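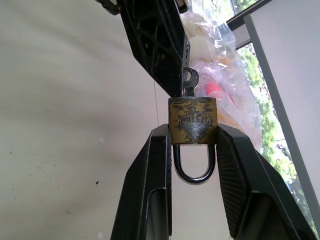 Scratched, grimy and still brass underneath: a YH LOCK padlock with its key in.

The Lock in the Drawer

Every house I've ever lived in has come with a padlock that opens nothing. I don't mean it's broken, I mean there's no shed, no gate, no bike, no trunk for it to belong to. It's just in the drawer with the dead batteries and the takeout menus, and when you move, it moves with you. I moved in August and found two, and one of them had been in the same coffee can since 2000. I know that because the can also had a receipt in it, for the can.

So I got a little obsessed. I started asking people about their padlocks at dinner (try it, you'll be amazed how long the conversation goes) and I started looking hard at old brass ones, the chunky rectangular kind with the maker's name cut into the face. I love how they age. The grime settles into dark patches and then you get this lighter, almost golden metal showing through, and the scratches run every which way. A new lock looks like hardware. An old one looks like something that's been in a lot of pockets!

Turn it over

The first person I went to see was Debashish Kodikara, who runs the key counter at Kanagaratnam, a hardware store so narrow that two customers have to negotiate. There are 4000 blanks on the wall behind him and he can put his hand on yours while he's talking to you about something else.

He told me most people hold a padlock wrong when they're trying to figure out what's the matter with it. They let it hang the way it hangs on a gate, shackle up, and then they bend down and poke at the bottom with a key. "You're working blind," he said. "Turn it over. Let the shackle hang down and bring the keyway up where your eyes are."

I felt silly for never having done this. With the lock upside down you can see straight into the slot, you can see if there's lint or grit in there, and you can watch the key the whole way in. The engraving reads the wrong way up and who cares. He also wants you to hold the body by its sides, firmly, and let your other hand do only the key. If the lock is wobbling around in your palm you can't feel anything, and feeling is most of the job.

What you're feeling for is the difference between stiff and stuck. Stiff is a turn that's slow but moves. Stuck is a turn that stops dead, and at that point you let go of the key, because a small key will twist before an old lock gives. Debashish keeps a jar of twisted ones by the register. He gives them to kids.

The cleaning part

My own two locks were both stiff, so I did them on a Saturday-ish sort of morning with the radio on and a cup of coffee going cold. I used a dry toothbrush first, around the keyway and into the holes where the shackle goes, and a surprising amount of gray fluff came out. Then a puff of powdered graphite into the slot, key in, key out, a few gentle turns each way, and a wipe of the key on a rag. Again. Again. Somewhere in the middle of the fourth or fifth go, the first lock went from grumbling to gliding, and I yelled loud enough that my neighbor Mahfuz Barua knocked on the wall.

People will tell you to use cooking oil. Please don't. Mitali Marikar, who restores steamer trunks and has opinions, says she can smell it on a lock from across the room, and that once it's gone gummy you're in for an afternoon with solvent and cotton swabs. She keeps graphite in the drawer next to her spoons, which tells you something about her kitchen.

As for the outside, I left it alone. I'd bought a tin of brass polish and everything! But I did one corner of one lock and it looked like a gold tooth, so the tin went under the sink. If you like shine, go for it, just keep the paste away from the keyway and go easy over any lettering. Engraving gets shallower every time it's rubbed.

Bag everything

Now, the bigger problem, at least in my house, is the key. A padlock without a key is a paperweight. A key without a padlock is worse, somehow, because you can't throw it out. It might be important!

The best system I've come across belongs to Jinfeng Xiao, who moves people's households for a small outfit called Skudby and has seen more junk drawers than anyone I know. Clear bags. One for each drawer, everything in together, odds and ends and all, so nothing gets sorted on moving day and nothing goes missing. You stack the bags at the far end of the biggest table you've got and keep the near end clear to work on. Then you bring out one small thing at a time and deal with it before you reach for another.

The clear part matters more than I expected. With a cardboard box I have to remember what's inside, and I don't. With a see-through bag I catch a bit of pink or a bit of yellow through the plastic and know right away which drawer I'm looking at. And any lock that has a key gets stored with the key in it. If that bothers you for security reasons, ask yourself what the lock is currently guarding.

She also likes having a plate out. I use mine for screws, and it goes straight back in the cupboard when I'm done.

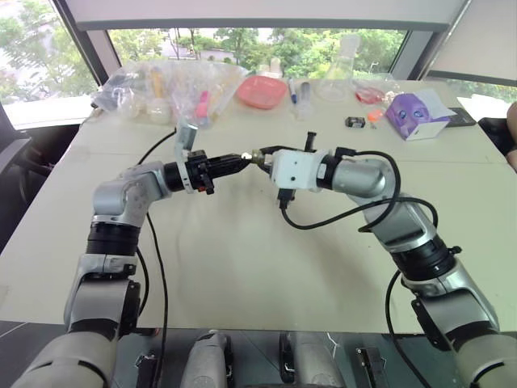
Should you trust it on a gate?

Depends on the gate. I put this to Mitali Majumder, who rents out storage lockers at Oren, over by the rail yard, and she was very tactful about my coffee-can lock. For a toolbox or a garden gate, she said, sure. For anything you'd cry over, buy a new one and spend more than $3 on it.

Her test for an old one is simple enough. Lock it, give the shackle a good hard tug, and twist it side to side. A bit of rattle is fine. If it pops, it's retired. Then open and close it ten times in a row with the key, and if it hangs up even once, it doesn't get to be the thing standing between you and your bicycle in the rain.

Mine passed, both of them. The bigger one is now on the side gate, where it's guarding a hose. The smaller one I mailed to my sister in Istska, who has a cedar chest with a hasp and no lock, and who wrote back to ask if I had another one, because the chest next to it was looking jealous. I've been back to Kanagaratnam twice since then, and Debashish says he has a box in the basement that I'm welcome to go through.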